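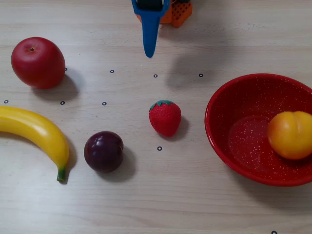 전자 쪽 경험이 거의 없는 사람도 탁상용 로봇팔 키트를 혼자 조립할 수 있을까?

조립만이라면 할 수 있다. 드라이버를 제대로 쥘 줄 알고 커넥터 방향을 두 번 확인하는 성격이면 충분하고, 납땜은 필요 없다. 다만 조립이 끝난 팔이 물건을 제대로 집게 만드는 데는 조립보다 훨씬 긴 시간이 든다.

민드소프(Mindthorpe) 탁상 로봇팔 키트 사용기
2025년 3월 15일

나는 집에 3D 프린터가 있고, 그 프린터로 주로 프린터 부품을 뽑는 사람이다. 그러니 이 키트를 산 이유를 합리적으로 설명할 생각은 없다. 아내에게는 "식탁 정리를 자동화할 수 있다"고 했는데, 아내는 내가 직접 하면 되는 일 아니냐고 물었다. 지금도 그 질문에는 답을 준비 중이다.

집에 둘 자리가 없어서 조립과 설정은 전부 공유 공방 그리나트비(Grinatby)에서 했다. 월 회원이면 작업대와 개인 선반을 쓸 수 있고, 선반에 뭘 두고 가도 대체로 그대로 있다. 육각 렌치만 빼고.

상자와 설명서

12월에 주문했고, 상자는 생각보다 작았다. 부품은 관절 순서대로 봉지에 나뉘어 있고 봉지마다 글자가 찍혀 있다. 여기까지는 훌륭하다. 문제는 설명서가 쓰는 글자와 봉지의 글자가 중간부터 어긋난다는 점이다. D 봉지를 열라는 쪽에서 D 봉지를 열면 손목 부품이 나오는데, 그림에는 팔꿈치가 그려져 있다. 나는 설명서를 믿고 팔꿈치 자리에 손목 브래킷을 조립했다. 꽤 잘 맞았다. 잘 맞으면 안 되는 부품인데도.

제조사에 메일을 보냈더니 개정판 PDF 링크가 왔다. 개정판에서는 D가 맞게 고쳐져 있고 F가 새로 틀려 있다. 뒤에서 앞으로 한 번 훑어본 다음 시작하기를 권한다. 봉지를 미리 다 뜯어 섞는 짓은 하지 말 것. 나사 길이가 눈으로는 구분이 안 된다.

조립

동봉된 드라이버는 버려도 된다. 버리기 아까우면 페인트 통을 여는 데 쓰면 된다. 나는 공방 근처 철물점 스미츠(Smits)에서 산 것으로 처음부터 다시 조였다. 베이스의 첫 나사에서 동봉 드라이버 끝이 뭉개졌기 때문인데, 나사도 같이 뭉개져서 빼는 데 저녁 한 번을 썼다.

구조 자체는 마음에 든다. 손목 쪽에 붙는 주황색 플라스틱 판에는 작은 네모 구멍이 격자로 뚫려 있어서 케이블 타이를 걸거나 뭔가를 덧달기가 편하다. 처음에는 장식인 줄 알았다. 배선을 세 번쯤 다시 하고 나서야 이 구멍들을 사랑하게 됐다. 케이블을 팔 바깥으로 늘어뜨리면 베이스가 돌 때마다 어딘가에 걸리는데, 판 뒤로 돌려 묶으면 그런 일이 없다. 설명서에는 이 이야기가 한 줄도 없다.

그리퍼 손가락은 새파란색이다. 제품 사진에서는 좀 점잖아 보였는데 실물은 수영장 바닥 같은 파랑이다. 모양은 납작한 주걱처럼 내려오다가 끝이 둥글고 뾰족하게 좁아진다. 멋으로 만든 모양은 아닌 듯하고, 촘촘히 놓인 물건 사이로 밀어 넣기에는 실제로 유리하다. 대신 넓은 면을 꽉 받쳐 주는 맛은 없다. 이건 뒤에서 과일 이야기를 하며 더 투덜대겠다.

모터 번호를 지정하는 단계에서는 반드시 모터를 하나씩만 연결해야 한다. 설명서에 굵은 글씨로 적혀 있는데도 나는 한꺼번에 꽂았고, 어깨와 손목이 같은 번호를 갖게 됐다. 어깨를 들라고 하면 손목도 같이 인사를 한다. 옆 작업대에서 의자를 만들던 사디아 우스마니(Sadia Usmani) 씨가 예의 바른 로봇이라고 칭찬해 주었다.

조립부터 첫 구동까지 43시간이 걸렸다. 상자에는 "주말 프로젝트"라고 적혀 있다. 어느 나라 주말인지는 적혀 있지 않다.

소프트웨어

제어 프로그램은 프루브브리지(Pruvbridge)라는 것을 쓴다. 키트 전용은 아니고 여러 팔에 두루 쓰는 물건이라, 메뉴의 절반은 내 팔에 없는 기능이다. 회색으로 꺼져 있으면 좋을 텐데 멀쩡하게 눌린다. 누르면 아무 일도 일어나지 않고, 잠시 뒤 아무 일도 일어나지 않았다는 뜻의 초록색 체크가 뜬다.

그래도 핵심은 탄탄하다. 팔을 손으로 잡고 움직여 자세를 저장하는 기능이 있는데, 이게 가장 쓸 만했다. 좌표를 숫자로 넣는 것보다 훨씬 빠르고, 결과도 사람이 보기에 자연스럽다. 저장한 자세 사이를 이어 주는 동작은 기본 속도가 너무 빠르니 절반 아래로 낮추고 시작하길 바란다. 기본 속도에서 우리 팔은 사과를 집으러 가는 게 아니라 사과에게 따지러 가는 것처럼 움직인다.

오류 메시지는 불친절하다. 내가 제일 자주 본 것은 "오류 1,655"였고, 도움말에서 찾으면 "알 수 없는 오류"라고 나온다. 모르는 것에 번호까지 붙여 관리하다니 성실한 사람들이다. 내 경우에는 베이스 쪽 커넥터가 덜 꽂힌 게 원인이었다.

보정은 인내심의 영역이다. 나는 밝은 나뭇결 상판에 작은 검은 고리 표시를 여기저기 두고 그 위로 손가락 끝을 가져가는 식으로 위치를 맞췄다. 팔을 멀리 뻗을수록 끝이 처진다. 가까운 표시에서는 거의 정확한데, 먼 쪽으로 가면 눈에 띄게 빗나간다. 소프트웨어에 처짐 보정 항목이 있기는 하다. 기본값이 꺼짐이라 한참 뒤에야 찾았다. 켜고 나면 확실히 나아지고, 다시 켜졌는지 매번 확인해야 하는 습관도 덤으로 생긴다. 업데이트할 때마다 꺼지기 때문이다.

과일 시험

나무 블록만 집어서는 그리퍼를 알 수 없다. 네모난 블록은 어떤 그리퍼로도 집힌다. 그래서 모양이 제각각인 과일로 했다. 사과, 바나나, 자두, 딸기, 복숭아. 목적지는 하얀 점이 자잘하게 박힌 빨간 법랑 그릇이다. 넓고 얕아서 조금 빗나가도 들어갈 줄 알았는데, 얕은 그릇은 조금만 세게 놓아도 도로 내보낸다는 점을 계산에 넣지 못했다.

복숭아가 의외의 우등생이었다. 표면이 덜 미끄러워서 힘을 많이 주지 않아도 손가락 사이에 얌전히 붙어 있다. 그릇까지 옮기는 데 제일 손이 덜 갔다.

자두는 반대다. 동그랗고 반질반질해서, 손가락이 조금이라도 중심을 벗어나 닫히면 옆으로 쏙 빠져나간다. 힘을 키우면 더 빨리 빠져나간다. 해결책은 닫는 높이를 낮추는 것이었다. 가장 넓은 부분보다 살짝 아래를 잡으면 된다. 이걸 알아내는 동안 자두는 공방 바닥의 상당 부분을 답사했다.

사과는 크기가 문제다. 손가락을 끝까지 벌려도 여유가 별로 없어서 내려가는 위치가 조금만 틀리면 사과 정수리를 콕 찍는다. 처짐 보정을 켜기 전에는 매번 그랬다. 큰 사과를 주로 옮길 계획이라면(그런 계획이 있는 사람이 이 글을 읽는지는 모르겠지만) 손가락을 더 벌어지는 것으로 바꾸는 편이 낫다.

바나나는 잡는 건 쉽고 방향이 어렵다. 굽은 부분 한가운데를 잡아도 무게가 한쪽으로 쏠려서 들어 올리는 동안 슬그머니 돈다. 그릇 위에 도착했을 때는 출발할 때와 다른 쪽을 가리킨다. 손목 회전을 미리 넣어 주니 좀 나아졌다. 딱 맞는 값은 아직 못 찾았다.

딸기에서는 이 뾰족한 손가락이 제값을 한다. 작은 물건 옆으로 좁은 끝이 잘 내려가고, 꼭지 쪽을 피해서 잡기도 편하다. 다만 기본 집는 힘으로 딸기를 잡는 것은 말리고 싶다. 힘 설정은 전체 하나뿐이라 물건마다 다르게 주려면 동작을 따로 저장해야 한다. 프루브브리지에 제일 바라는 것이 이 부분이다. 초록색 체크는 그만 띄워도 되니까.

내구성과 소음

같은 왕복 동작을 밤새 돌리는 시험도 해 봤다. 아침에 화면을 보니 3,864번에서 멈춰 있었다. 고장은 아니었고 손목 나사가 풀려서 손가락이 비스듬해진 상태로 오류가 난 것이었다. 나사 고정제를 바르고 나서는 같은 일이 없다. 설명서에는 나사 고정제라는 단어가 나오지 않고, 키트에도 들어 있지 않다. 스미츠에서 작은 병을 팔며, 주인은 내가 들어가면 이제 그쪽 선반을 먼저 본다.

소음은 사무실 구석에 둔 잉크젯 프린터 정도다. 베이스가 돌 때는 조용하고 어깨가 올라갈 때 끙 소리를 낸다. 나도 어깨가 올라갈 때 같은 소리를 내므로 감점하지 않겠다.

전원 어댑터는 꽤 뜨거워진다. 종이 상자 위에는 올려두지 말 것. 비상 정지 버튼은 별매인데, 기본 구성에 넣었어야 한다고 본다. 그때까지는 스위치 달린 멀티탭을 손 닿는 곳에 두고 쓰면 된다. 전원을 끊으면 팔이 그대로 툭 떨어지니 밑에 손이나 아끼는 컵을 두지 않는 게 좋다.

다른 사람의 의견

같은 키트를 먼저 조립한 체리 메이 이그나시오(Cherry Mae Ignacio) 씨에게 초고를 보여 줬더니 내가 너무 박하다고 했다. 그는 바깥 케이블을 전부 짧은 것으로 바꾸고 손가락도 직접 설계해서 달았는데, 그렇게 하면 훨씬 좋은 팔이 된다고 한다. 맞는 말이다. 부품을 바꾸면 좋은 키트라는 평을 칭찬으로 볼지 말지는 읽는 분께 맡긴다. 그가 나눠 준 설정 파일 덕에 사과 정수리 문제를 빨리 잡았으니 나로서는 할 말이 없다.

살 만한가

만드는 과정을 즐기는 사람에게는 권한다. 관절은 튼튼하고, 구멍 뚫린 판 덕분에 개조하기 쉽고, 교체 부품을 낱개로 판다. 나는 손가락 한 쌍을 여벌로 주문했는데 며칠 만에 제대로 된 것이 왔다. 봉지에는 D라고 적혀 있었다.

당장 일을 시킬 팔이 필요한 사람이라면 조립이 끝난 완제품을 알아보는 편이 낫다. 아이와 함께 할 생각이라면 모터 번호 지정과 배선은 어른이 미리 해 두고, 자세를 저장하는 부분부터 같이 하는 게 재미있다. 공방에 놀러 온 조카는 저장 버튼을 누르는 법만 배우고도 오후 내내 복숭아를 그릇에 넣었다 뺐다 했다.

별점은 다섯 개 만점에 세 개 반. 설명서가 고쳐지면 네 개로 올리겠다. 식탁 정리는 아직 내가 한다.

덧붙임: 댓글로 동봉 드라이버의 규격을 물어본 분이 계신데, 이미 뭉개져서 확인할 수가 없다. 나사는 M2와 M3가 섞여 있으니 그에 맞는 육각 드라이버를 준비하면 된다.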